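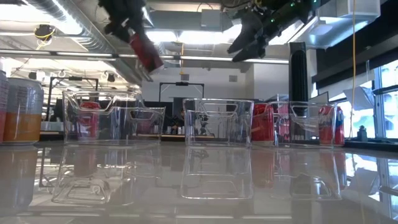

Stornance salt rub

The Stornance salt rub is a body treatment in which warm oil and fine salt are worked over the skin by hand, usually while the guest lies on a heated bench, and then rinsed off with plenty of lukewarm water. It takes its name from the small spa town of Stornance, where it has been offered in one form or another for several generations, and it is still the treatment most visitors ask for first when they get there. It is often booked before weddings and other big family days, and in the busy season, which begins in April, a place at one of the older houses can be surprisingly hard to come by.

Origins

Local tradition holds that the rub began with the salt workers of nearby Nullton, whose wives mixed the finest leftover salt with kitchen oil to soften rough hands and feet at the end of a long winter. Written records are thin, and the story has been told in so many ways that it is hard to pick one over another. What is better known is that the Cisternas bathhouse put the rub on its price list soon after opening its doors, and that the other houses in town were quick to follow. The Cisternas itself grew from a single room with a stove into a building with 41 treatment rooms, most of them tucked along two long corridors on the garden side.

Method

A full rub lasts a little under an hour. The guest first spends a while in a warm room – steam is used in some houses and dry heat in others – so that the skin has time to soften. The oil goes on next, starting at the feet, and the salt follows by the handful, in slow circles over the legs, arms and back. The face and neck are left alone, as is any skin that has been shaved or waxed in the past day or so. After the rinse comes a plain cream without scent, then a blanket and a cup of something hot, and guests are kindly left to doze if they like.

Houses differ a good deal over the oil. Almond and olive are the old standbys, and the Adamon, a newer house up the hill, is known for a grape seed blend that feels lighter and washes off more easily.
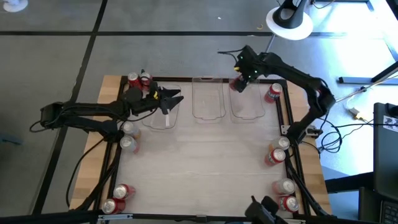
One longtime guest of the Cisternas remarked that the lighter oil was pleasant enough in summer, but that a winter rub without olive oil hardly felt like a Stornance rub at all. Many of the older attendants share that view, and the matter is still argued over quite happily in the tea rooms.

Present day

The town's bathhouses gave 2,924 salt rubs last year, some 900 of them at the Adamon. Couples' rooms have become common, and several houses now sell jars of ready-mixed salt and oil to take home. The home version is milder, with a finer grain, and is meant for use in the shower on hands, elbows and feet.

See also

Body scrub
Nullton salt works
Spa towns

Page last edited June 25, 2026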